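Demos, sore thumbs and a very small rack

7 December 2024

So I've finally got a second to write up what I've been doing since October, which is mostly teaching a robot to tidy a little hook stand. By hand! You strap the gear on, do the job yourself, and the recording goes off to train the arms later. I did a stint of remote driving before this, with the two controllers and the screen, and I was hopeless at it. Doing it with my own hands on the board is so much nicer.

The job we've been on is the little hook rack with the tray at its foot. One session is 100 goes at it, and I've now done more than 400, which my partner thinks is a strange thing to be proud of. You start with your hands apart, you come in slowly, and you try to do it the same way every time without doing it EXACTLY the same way (the model gets lazy, apparently, if every go is a copy of the last). 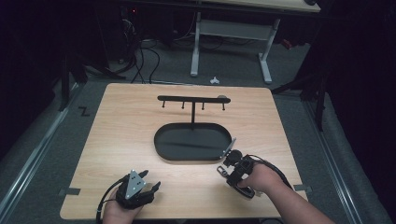
The thing that took me longest was slowing down. My natural speed is far too quick, and Nadiia Horobets, who checks our recordings, sent back 18 of my first lot with the same note on each — "rushing the contact". Fair enough. Now I sort of hum while I do it, and I only move on when I get to the end of a line. It's a Whitlock song, if you can call them songs.

My other bad habit is fiddling with the hand that isn't busy. If the left isn't needed yet, it has to stay put, and you wouldn't believe how hard that is when your nose is itchy.

I asked if I could keep one of the racks when we're done and got a maybe. Next up is folding tea towels, and I've already been practising at home on the kitchen bench.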